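# Spring progress report: the driving corner at Flurnden

Thank you again for keeping faith with us over the winter. I know the last report was a thin one, and I promised you a fuller account once the weather turned, so please put the kettle on, as this one runs a bit longer. 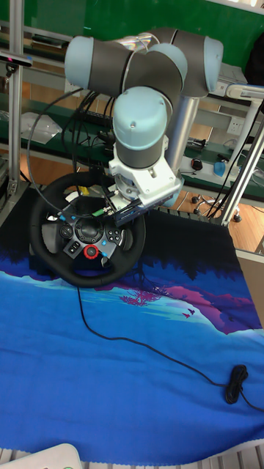
When we wrote to you for the Pravolar grant, the idea was a simple one. Plenty of people who come to us at Flurnden are getting back to driving after an illness or a long break, and many of them are nervous about a real car on a real road. We wanted a quiet spot indoors where they could get used to the feel of a wheel again, with no traffic and no one honking behind them. By the end of April we had that spot, and I am very happy to say people are using it!

**The wheel and the table.** We settled on a black racing-style wheel with a nice thick padded rim. I had my doubts about the racing look (I pictured something calmer, like the wheel in my old sedan), but the padding won me over, and it has won over our visitors with sore hands too. The buttons have light blue accents, there is a directional pad on the left spoke, and the red dial near the bottom of the hub is easy to find at a glance. For our purposes most of the buttons are ignored, and we tell people so in the first minute, which seems to settle them.

We put a blue printed cloth on the table. It came out of the Bangera fabric box, so it cost the grant nothing. It brightens things up a good deal, and several visitors have said the corner feels more like a kitchen than a clinic. I take that as high praise.

**How it has been used.** Since the winter report we have held 126 sessions, against the 171 we hoped for in the application. I won't dress that up. We lost most of a month to the heating trouble I wrote to you about, and it took longer than I expected to get the word out. The last few weeks have been much busier, and mornings are now usually spoken for. Afternoons are still slow, and I would like to try a later start on some days to catch people who work.

A session normally begins with nothing more than sitting down and holding the wheel. After that we do gentle turns to each side, then hand-over-hand turning, then a short pretend trip on the screen. Some people race through all of it in one visit. Others have spent three or four visits on the turning alone, and that is perfectly fine with us. Of those who have come regularly, 11 have told us they are back on the road, at least for short trips to the store and back.

**Money.** We have spent $2,106 so far. Most of that went to the wheel, the screen and two good chairs, with the rest on printing and on the handout folders. The chairs were dearer than planned – we tried a cheaper pair first and they rolled backward whenever anyone reached for the rim, so back they went. The full list with receipts is in the folder we sent to your office.

**What has been harder than expected.** Height, mostly. The table suits people of middling size, and the rest of us either reach up or hunch over. We have been making do with cushions. Prosteck has offered us a price on an adjustable table and I will pass it along when I have it in writing. The other sticking point is the handout, which I wrote too fast and which uses the words "hub" and "spoke" without saying what they mean. A new version is half done, in larger type.

**Between now and the next report** I would like to:

- finish the new handout and get it into the folders
- try the later afternoon sessions for six weeks
- settle the question of the table, one way or the other
- ask our regulars what they would like the on-screen trips to include (parking lots come up a lot, and so do left turns)

If you are able to visit, please do. Any morning after ten is good, and you would be very welcome to take a turn at the wheel yourselves. I would also be grateful to hear whether the adjustable table could come out of the remaining funds or whether you would want a separate request for it.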